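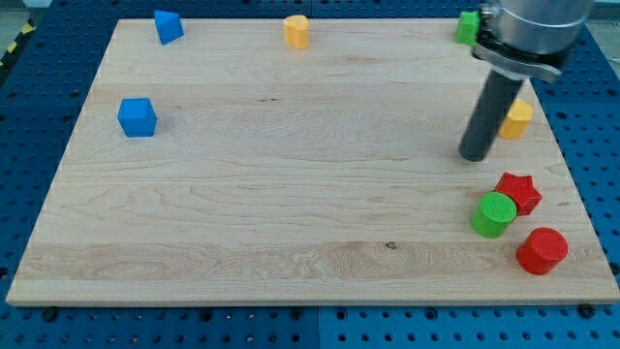 Coloured blocks on a pale wooden board.

Salt Ledger, poems by Nesrin Başaran
Translated from the Turkish by Marcelle Courtois
Paperback, 77 pages, Erkport Editions

Back in stock. Second printing, same cover, slightly heavier paper. The first went quicker than we planned for, apologies to anyone who was on the waiting list over Christmas.

Başaran's third collection and the first to come into English whole. Short poems mostly, harbour towns, grandmothers, debts. One long sequence in the middle, Letters to Grelldale, 16 parts, unrhymed. Turkish on the left, English on the right. Afterword by the translator on what she did with the puns (some kept, some dropped, one moved to a differnt poem altogether).

"Dry, quick, and sad when you aren't looking." Eylül Akbulut, Zomov Review

About the poet
Born in Ersoy, taught school there, now lives by the coast. Two earlier books, both out of print. Doesn't do many readings but will be at the launch.

Details
Sewn binding, flaps
Bilingual, Turkish and English
Cover lettering by Hüsnü Yurt
5 copies left of the signed edition, numbered, no reprint of these

Ordering
Paperback posts within 3 working days. Signed ones go out seperately, tracked, please put a phone number on the form. Overseas fine, postage worked out at checkout. Bookshops: usual terms, write to Usa Yimyam at the office, not through the basket.

Errata: page 41, line six, "barely" should read "barley". Corrected in this printing. If you have the old one we can send a slip.

Page updated 22/01/2020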